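Reviews > Surfaces & Coverings > Stone-Effect Sheet

Search reviews... Go

Hovwood stone-effect sheet and Rasier border wallpaper: review after 4 months

By Todor Gashi

The job was a small square enclosure with a flat floor and three walls. The floor got the Hovwood sheet in the beige marble pattern. The walls got the Rasier paper in lavender-gray with the dark ornamental bands. Both came in one order from Estorau, item 603 in the case of the sheet.

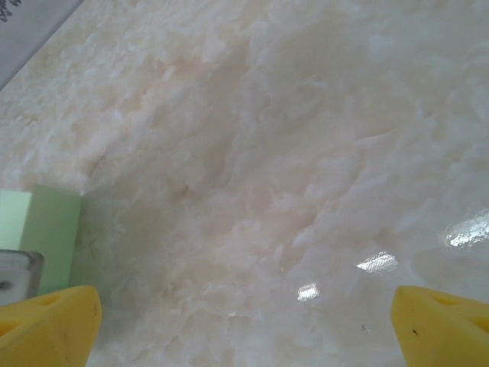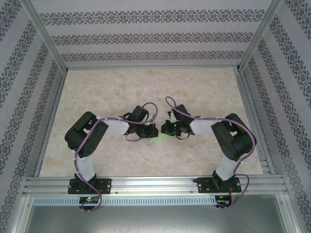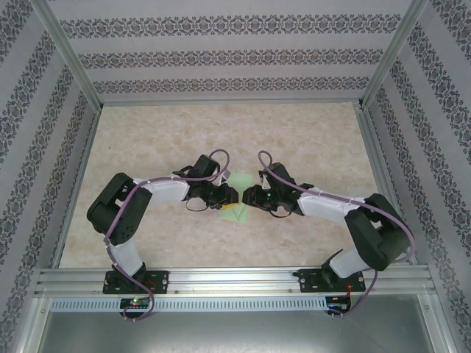
Floor sheet first. It ships rolled and has a strong curl. Weight the corners overnight before cutting or the cut will wander. A fresh blade goes through in three light passes; a single heavy pass tears the face on the last inch. The backing has no printed grid, so mark the square on the back with a ruler and check both diagonals.

The pattern is mottled, with no strong lines, and I could not find a repeat at this size. Small offcuts can be patched in without much trouble. The color is warmer than the sample chip Estorau sends out. Under a cool lamp it moves toward pink, and anyone matching it to an existing counter should order the full-size sample.

Gloss is the main drawback. The face throws back hard points of light, and where they fall depends on where the lamp is. A diffuser helped. Moving the lamp higher only moved the spots. For a display base this may be welcome. For a work surface I would take the matte version, if Hovwood still lists it.

Paper craft squares stay put well enough for light work but slide if pushed from the side. Removable tape came off the face with no residue after a week. Masking tape left a line, which wiped away with rubbing alcohol.

The Rasier paper is thinner than I like. It bubbles if the paste goes on dry, and it shows every ridge in the backing board. Sand the board first. The bands are the selling point and also the difficult part: on three walls they have to meet at two corners, and a small error at the bottom edge is plain to see by the top. Start with the back wall, level the bands there, then work outward. I started on the left and had to strip 1 panel.

Aluminum posts at the back corners hide the paper's cut ends. Without them I would overlap the paper and double-cut it. The thin metal edge strips along the floor do the same for the sheet, which has a pale core that shows at any exposed edge. Osagie sells a similar strip in plastic – cheaper, but it would not lie flat for me.

Cleaning: damp cloth on the sheet, dry brush on the paper. The paper is not washable, whatever the roll label suggests. A wet fingertip lifted some ink from one of the dark bands.

Ratings
Hovwood sheet: 4 out of 5
Rasier paper: 3 out of 5

I would buy the sheet again. The paper I would replace with a heavier stock in the same pattern, if one turns up.

Contact | Copyright Todor Gashi | Back to top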